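June 19, 2019

Asora tracker, pose dropouts on the handheld gripper

Carried over from May: pose stream from the cube markers drops out when the wrist rolls past 90 degrees, and the Mersha planner then gets a trajectory with a hole in it. Replayed the old Brulville logs through the current build first. Same gaps, same places, so the new filter did not cause them.

Two changes today.

1. Face selection. The solver was switching marker faces every time the reprojection error crossed over, even by a hair. Added hysteresis - a new face has to win for 3 consecutive updates before we switch. Jitter at the handover is much smaller in replay.

2. Timestamps. Gripper and display were logging on separate clocks. Both now go through the Tetedlow sync service. Buffer set to 1000 samples, oldest dropped first. Have not tested what happens if sync goes away during a take.

Jaw width still comes in on its own topic and is not interpolated. Leave it for now.

Live takes after lunch with the new build, arm out, slow roll, then reach and return.

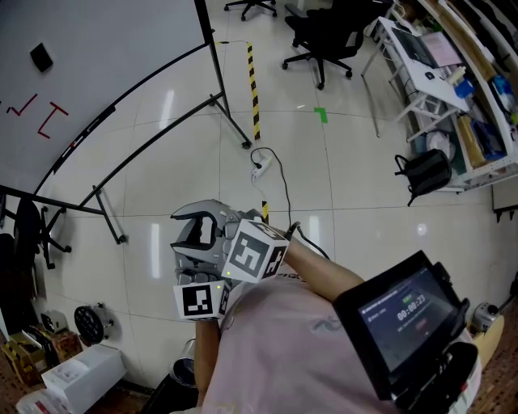

Gripper with both marker cubes, take timer at 00:00:23.

Open items:
- replay today's takes with hysteresis at 2 and compare
- planner should reject a trajectory with a gap in it, at present it draws a straight line across
- log the face ID next to each pose
- write down the cube offsets somewhere other than the launch file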